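Stiruvano soy milk and blender machine, my review after one winter

I bought this machine in January, when the cartons of soy milk in our store went up in price again. Before it I had a simple filter bag and a big pot, and I made soy milk maybe two times a month, because the work was too much. Now I make it almost every morning. I want to write what is good and what is not so good, for people who are still deciding.

My friend Siham Tazi has the Heltow model, one size bigger, so I can compare a little. I paid for mine with my own money.

Size and place

Please measure your counter first. The machine is taller than I expected from the store page, and with the jug on top it did not fit under the cabinet in our old kitchen. Now it stands on the stone counter in front of the curtain, and there it is fine. The cord is short. In my kitchen this is not a problem, but if your outlet is far you will have to move things. I do not like to use an extension cord near the sink.

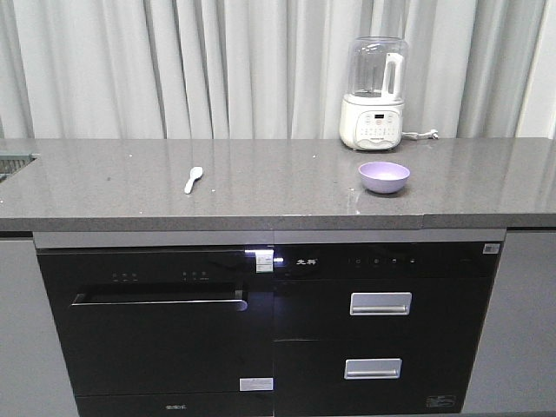 The machine in its usual place, with my lavender bowl and the small white spoon.

The white color is nice but it is not easy to keep. Soy milk dries fast and leaves a yellow line around the base if you do not wipe it the same day. I wipe with a damp cloth only. The manual says never to put the base under running water, and I follow this.

The buttons

There are rows of small buttons under the display. For the first week I needed the manual beside me. After that I used the same two programs every day, soy milk and the cold blend, and I forgot the others. My husband says the letters are too small for him without glasses, and he is right. The display is small too, but the numbers are bright enough to read in the morning when I have only one lamp on.

How the soy milk comes out

I use 53 grams of dry beans and fill with water to the lower line. If I soak the beans overnight the milk is smooth and I do not strain it. If I forget to soak, the program still works, but there is some sand feeling on the tongue at the end of the cup. For children I would strain it. Siham tells me that her Heltow makes a finer milk from dry beans, and I tasted it once and I think this is true, but hers did cost much more.

With rice and a few dates it makes a thick warm drink which I like better than the soy milk. Do not put more than the maximum line! I did this one time and the foam came up under the lid, and I was cleaning the counter until I was late for work.

For cold things it is a medium blender. Banana and yogurt, very good. Frozen strawberries need to stand out for a while first, or you must stop and push them down with a long spoon.

Noise

The grinding is loud. It comes in short parts, with quiet between them, so every time you think it is finished and then it starts again. Our neighbor Dale Morin lives behind the kitchen wall, and I asked him if it disturbs him at seven in the morning. He said he hears it but he is already awake. I was happy with this answer, but in an apartment with thin walls you should think about it.

Cleaning and the counter

The self-clean program is okay for the sides of the jug. Under the blades there is always a little left, and I go there with a bottle brush. The handle makes the jug easy to hold when you rinse it, even with wet hands. I do not put the jug in the dishwasher.

Also the powder and small crumbs go everywhere when you fill it. I learned to fill over a bowl. A gray surface like ours is easy to wipe after.
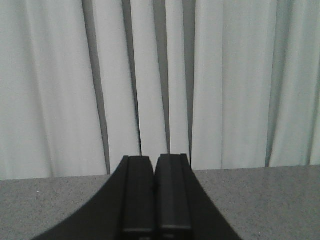
Price and who should buy it

The full price was 300 and I waited for a sale, so I paid less. At the full price I would look at the Heltow first. At the sale price I am satisfied, and I would buy it again for a home with two or three people. If you only want smoothies, buy a normal blender, it will be quieter and easier to wash.

Warranty is two years. I did not need it until now. The replacement lid ring can be ordered from Geerts, and mine came in 13 days.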